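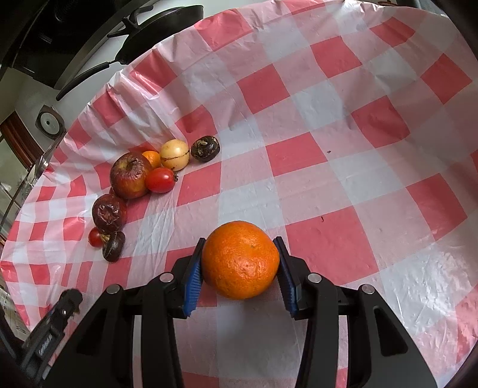 Naranja de piel rugosa, el color del mes.

Boletín Bakitz > Casa > Habitaciones infantiles

Os prometí contaros cómo acabó el cuarto de mis sobrinas y aquí va, con retraso (culpa mía, llevo un mes de mudanzas ajenas). Querían litera, mesa de dibujo y un rincón para leer, todo en un dormitorio en el que apenas se abre el armario. ¡Casi nada!

Lo primero fue el color. Yo iba lanzada al verde menta, pero Bethel Wolde, la pintora que nos echó una mano, me convenció de dejar tres paredes en crudo y dar un naranja apagado solo detrás de la litera. Con 2 botes de Strand llegamos de sobra, y todavía queda para el marco de la puerta.

La estantería es la Skuditz baja, de 34 cm de fondo. Las niñas alcanzan los libros sin subirse a nada y encima caben las cajas de los rotuladores. En total gastamos 300 euros, sin contar las cortinas, que las cosió mi madre y aún les falta el dobladillo.

En diciembre me meto con el pasillo. Si tenéis percheros a altura de niño que no bailen, mandadme fotos, por favor.

Contacto | © Bakitz | Volver arriba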